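Telside Costume Store: progress report to the Flamow fund, April

Summary
The grant pays for sorting, mending and storing the long garments we took over from the Colombo Street hall. We said this would be finished by now. It is not, and I would treat the new end date in our last letter with some caution too.

Money
Of the 1,710 dollars awarded, 973 has been spent, nearly all of it on rails, covers and thread. The rail supplier, Bolus, quoted for a heavier model at the start of the year and argued that it would save us money over time. I have seen no figures to back that up and have not ordered any.

Work done
The winter coats are mended and covered. The robes and full-length dresses are behind. Three of them have gone back for a second repair at the shoulder seam, which makes me doubt the first round of mending was worth what we paid.
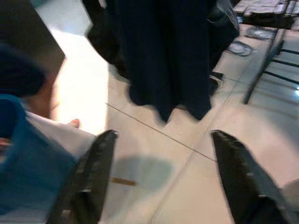

Hem length remains the weak point of the whole plan. Our proposal claimed that floor-length pieces could be kept in the tiled room without touching the ground, and I was never convinced. The dark navy robe does clear the beige tiles, though only by a short distance, and its folds are heavy. I would not assume the same of the longer pieces. The floor also needs sweeping more often than we budgeted for, as the thin stick lying on the tiles suggests.

Next period
Finish the robes, then decide on the higher rails. I am not asking for more money until we know whether the ones we have will do.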